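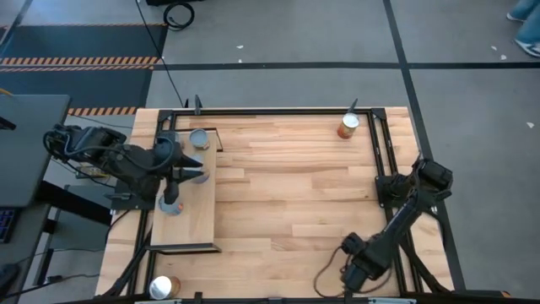 Konservendose im Vorrat

Die Konservendose im Vorrat ist ein verschlossener, meist zylindrischer Behälter aus Metall, in dem gegarte oder sterilisierte Lebensmittel bei Raumtemperatur aufbewahrt werden. Der Artikel behandelt das Aufstellen, Ordnen und Lesen der Dosen im Haushalt und in kleinen Ausgabestellen. Die Herstellung wird nur so weit beschrieben, wie sie für die Lagerung eine Bedeutung hat.

Bezeichnung

Im Alltag sagt man einfach Dose oder Konserve, in Teilen des deutschen Sprachraums auch Büchse. Streng genommen bezeichnet das Wort Konserve das haltbar gemachte Lebensmittel und das Wort Dose den Behälter. Auch ein Glas mit Gurken ist also eine Konserve. In der Umgangssprache wird dieser Unterschied selten beachtet, und auch viele Vorratslisten beachten ihn nicht.

Aufbau

Eine Dose besteht aus dem Mantel, dem Boden und dem Deckel. Bei der dreiteiligen Dose ist der Mantel an einer Längsnaht geschlossen, und Boden und Deckel werden durch einen Falz mit ihm verbunden. Bei der zweiteiligen Dose sind Boden und Mantel aus einem Stück geformt. Als Material dient vor allem Weißblech, für kleinere Dosen auch Aluminium. Innen trägt das Metall gewöhnlich eine Lackschicht, die den Kontakt mit sauren Speisen, zum Beispiel Tomaten, verhindern soll.

Der Falz steht am oberen und unteren Rand ein wenig vor. Viele Böden sind so geformt, dass sie in den Deckel der unteren Dose greifen, wenn man stapelt. Dosen verschiedener Hersteller passen dabei nicht immer zusammen, auch wenn der Durchmesser fast gleich aussieht.

Aufstellung

Für die Aufstellung werden Regalbretter, Schubladen, Kisten und Tische benutzt. Ein niedriges Podest auf einem Tisch hebt einen Teil der Dosen über die übrige Fläche. Man kann dann zwei Gruppen auseinanderhalten, ohne ein Schild zu schreiben: Was oben steht, ist schon geprüft, was unten steht, wartet noch. Auch die umgekehrte Ordnung ist gebräuchlich. Wichtig ist, dass alle Personen im Raum dieselbe verwenden. 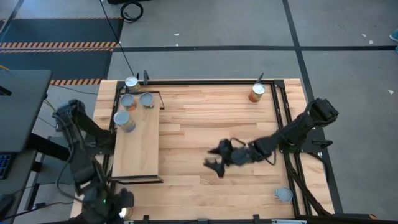

Hohe Dosen kommen nach hinten und niedrige nach vorne, wenn die Fläche nur von einer Seite zugänglich ist. Bei einem freistehenden Tisch hat diese Regel wenig Sinn, dort stellt man eher nach Inhalt: Gemüse, Hülsenfrüchte, Obst, Suppen, Fisch. Die Etiketten werden zu derjenigen Seite gedreht, von welcher man die Dosen nimmt. An der Kante eines Bretts soll ein Streifen frei bleiben, weil eine volle Dose mit einem Gewicht von fast 500 Gramm einen Fuß ernsthaft verletzen kann.

Für die Reihenfolge gilt meistens das Prinzip des ersten Ablaufs. Die Dose mit dem frühesten Datum steht vorne und wird zuerst verbraucht. Neue Ware wird hinten eingestellt. In tiefen Regalen benutzt man dafür schräge Schienen, auf denen die liegenden Dosen nach vorne rollen. Für Dosen mit Aufreißring sind solche Schienen weniger geeignet, denn der Ring kann an der Nachbardose hängen bleiben.

Lagerbedingungen

Ein trockener und dunkler Ort mit höchstens 18 Grad wird für längere Lagerung empfohlen. Feuchtigkeit führt zu Rost, zuerst am Falz und an Stellen, wo der Lack verletzt ist. Frost schadet der Dose ebenfalls, weil der Inhalt sich ausdehnt und die Naht belastet. Über dem Herd und neben einem Heizkörper soll kein Vorrat stehen, auch wenn dort gerade ein Brett frei ist.

Das Etikett
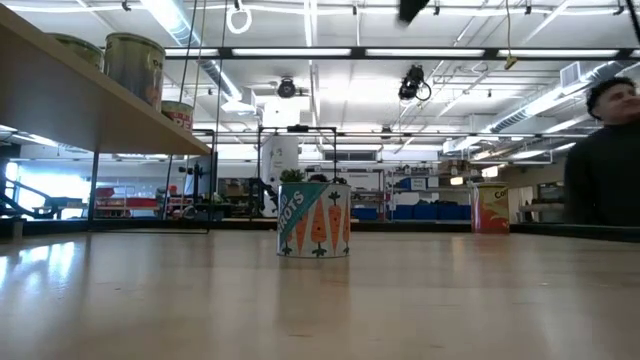 Hanna Antoniuk
Redaktion Vorrat und Haushalt, Flerora
Stand: 14.07.2020

Etiketten aus Papier laufen um den ganzen Mantel und sind an einer Kante geklebt. Die Vorderseite zeigt den Namen des Inhalts und sehr oft eine Zeichnung oder ein Foto davon. Bei Karotten sind es die Wurzeln mit dem grünen Laub, obwohl das Laub in der Dose natürlich nicht enthalten ist. Ein farbiges Band mit großen weißen Buchstaben ist eine verbreitete Lösung, um das Wort aus der Entfernung lesbar zu machen. Wegen der Rundung sieht man von einem langen Wort trotzdem häufig nur das Ende oder den Anfang. Wer englisch beschriftete Dosen einordnet, liest dann zum Beispiel nur „ROTS“ oder „Co“ und muss die Dose drehen oder sich nach der Farbe richten.

Gelb und Orange werden gern für Mais benutzt, Rot für Tomaten und Bohnen, Grün für Erbsen. Eine verbindliche Regel gibt es dafür nicht. Auf der Rückseite stehen die Zutaten, die Füllmenge und das Abtropfgewicht. Das Mindesthaltbarkeitsdatum ist meistens auf Deckel oder Boden gedruckt und bleibt darum erhalten, wenn das Papier sich löst. In diesem Fall schreibt man den Inhalt mit einem wasserfesten Stift auf das Metall.

Beschädigte Dosen

Eine kleine Delle am Mantel ist in der Regel unbedenklich. Anders ist es bei Dellen am Falz oder an der Längsnaht, weil dort der Verschluss undicht werden kann. Dosen mit gewölbtem Deckel (Bombage) werden nicht geöffnet und nicht probiert, sondern entsorgt. Dasselbe gilt für Dosen, aus denen Flüssigkeit austritt.

Siehe auch: Einkochen, Mindesthaltbarkeitsdatum, Speisekammer, Weißblech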